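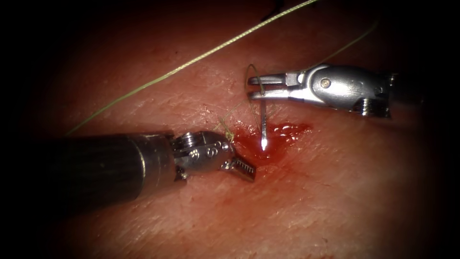

Felicja Sobczak

Hello from the Flelldale skills room! April was all about suturing, and I've come home with needles on the brain (only on the brain, thank goodness). We spent most of the month on the curved needle: where to hold it, how to let the arc do the work, and how to stop gripping the driver like a garden hose. My early stitches wandered all over the place, but Nikola Urbańczyk got me to slow down and turn my wrist, and wow, what a difference! I did 17 in one evening and kept the last row to show my mom.

A bit of blood makes everything trickier, by the way, so practice your needle angles first. We're back at it next month at 5:30, upstairs at Witkowska. Bring your own snacks, and please leave them in the hall!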